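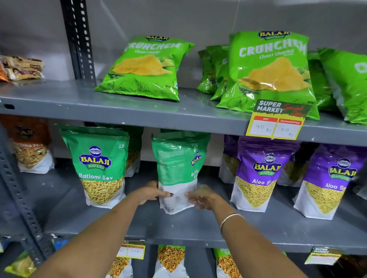
Packets of Balaji Wafers on the gray metal shelving.

Bread poppies: will supermarket poppy seed grow, and why do my seedlings die every time I move them?

Kheri Mwakyusa
Posted 15 December 2025

I have a jar of blue-gray poppy seed that was bought for one cake. The cake took two spoonfuls. I would like to turn the rest into flowers, partly out of thrift and partly because the bed along my garage has been bare since the lavender gave up.

Last year I did buy proper seed, started it indoors in trays, and babied it along until there were 20 decent little plants with four or five leaves each. I set them out in May. Within a week all of them had gone limp and then brown, except one, which lived long enough to be eaten by a slug.

So, two things. Is kitchen seed any good for sowing, or has it been heated or treated in some way? And what did I do to the transplants? The soil is ordinary loam, a bit heavy, with sun until mid-afternoon. My neighbor says poppies "like to be ignored" and I would like something with more detail in it.

Wojciech Domański

Kitchen seed first. Some of it comes up beautifully and some of it is dead as gravel, and the jar won't tell you which. Seed sold for baking may have been heat treated, or it may just be old. Put a pinch on a damp paper towel, fold it into a loosely closed bag, and leave it somewhere cool and light. If you see little white roots in a couple of weeks you have flowers. If you see mold you have a second cake.

One caution. Baking seed is normally Papaver somniferum, and the rules on growing that plant vary a great deal from country to country, including some places where the seed is sold in every grocery store. Look up what applies where you live before you sow a whole bed. If the answer is no, buy field poppies or Shirley poppies, which are Papaver rhoeas, and treat them the same way.

Now the transplants. Poppies make a long thin taproot very early and they hate having it disturbed. By the time yours had four or five leaves, the root had probably hit the bottom of the tray and turned a corner. Then it got snapped on moving day. Sow them where they are to stay. Rake the surface fine, mix the seed with dry sand so you can see where you've been, scatter it, and press it down with a board. Don't bury it, it wants light. Late fall or the tail end of winter is right, as a cold spell helps things along. Then comes the part everyone hates — thin them to 8 inches apart, by snipping the extras off at ground level. Pulling them up disturbs the ones you meant to keep.

I grow a double pink that came to me in an envelope marked Grurkdale, and I have never found that name in any catalog. It has seeded itself into the gravel, the rhubarb and the gutter of the shed. I have not managed to transplant a single one of those either.

Eugeniusz Piątek

Just throw them on the ground. I threw some on the ground five years ago and now I can't get rid of them. Didn't do any sand.

Radosław Michalski

Wojciech has covered most of it. If you really must start them indoors, use deep paper pots, two or three seeds to each, and plant the whole pot while the seedlings are tiny. Tear the bottom out first. I get perhaps half of them through that way, and I complain about it the whole time.

With heavy loam I'd worry more about drainage than anything. Mine rotted at the neck two springs running until I raised the bed a few inches and forked in grit. Go easy on the feed as well. Rich soil gives you a great deal of leaf and stems that lie down in the first rain.

As for the slug, it would have found them anyway. Sow more than you need.

Kheri Mwakyusa

Thank you all. The paper towel is on the windowsill and has been mistaken for trash once already. I'll check the rules before anything goes outside, and I've got a packet of Shirley poppies on order in case. Eugeniusz, I admire your method and may use it on the far end of the bed.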